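"We stopped writing receipts by hand in May"

Borghild Engström has looked after the supporters of the Keltby hospice fund for nine years. When I came to speak with her, she had a paper calendar open on the desk and the donor system open on the screen, and she looked at both of them during our talk.

I wanted to ask her about thank-you letters and receipts, a part of fundraising software which gets little attention. Before, the fund kept its gifts in one spreadsheet and its addresses in another. "If a lady moved to a new flat, I must remember to change it in both places," she says. "Sometimes I remembered in one."

The fund has 900 active supporters, and many of them give together with a husband or wife. This was the first difficulty when they moved to Plimbridge, the system they use now. Plimbridge wants every person to have a separate record, and then the two records are joined in a household. In the old spreadsheet they were written on one line, for example "Mr and Mrs Lindqvist", and it was not clear who of them had paid.

"I telephoned to them," says Engström. "There were 44 couples where I could not guess. Most were happy that somebody called and did not ask for money."

The work took her three weeks. A consultant had offered to do it with an automatic import, but she refused. She still thinks it was right, although she admits that her colleagues were waiting and became a little impatient.

Now the receipt goes out by e-mail the same evening, at six o'clock, and the letter is prepared for those who prefer paper. There are two templates, one for ordinary gifts and one for gifts in memory of a person. I asked why there are not more.

"We had seven. Then I made a mistake and sent a cheerful letter to a widower. He was kind about it, but I did not sleep well. With two, I can read each one before it goes."

She reads all of the memorial letters herself and signs them with a pen. The system has a function for a scanned signature, which she has switched off.

Not everything pleases her. The reports are slow, and when she corrects the spelling of a name, the old receipts keep the wrong one. She has written to the support desk about it twice and received a polite answer both times. She would also like the system to understand that Brurutance, the small firm which gives every spring, is one donor and not a new one each time another employee fills in the form.

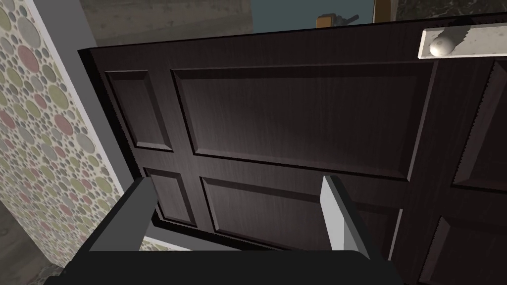 For the moment she solves this with a note on the record of the firm, and she merges the new entries by hand when they appear. It takes her a few minutes each spring. "I know it should be possible to set a rule," she says, "but I want first to see one more year, so I know that the rule is correct."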